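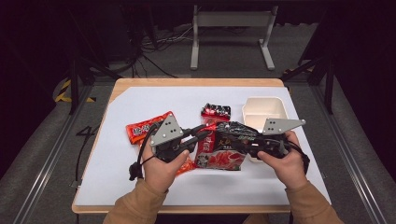
I am of the opinion that snacks should stay in their own bags. My neighbours in Drarnine pour everything in glass jars, and it looks very nice, I admit. But a bag tells you what is inside, even when you cannot read all the writing on it. Red is the colour I reach for first.

For four years I kept jars also. The set cost me 67 pounds, and the crisps went soft in them. Now I put the bags on the table, big ones and small ones together, and each guest takes what he likes. A crumpled bag is not a shame. It only means that somebody was hungry, and for this I do not need a jar.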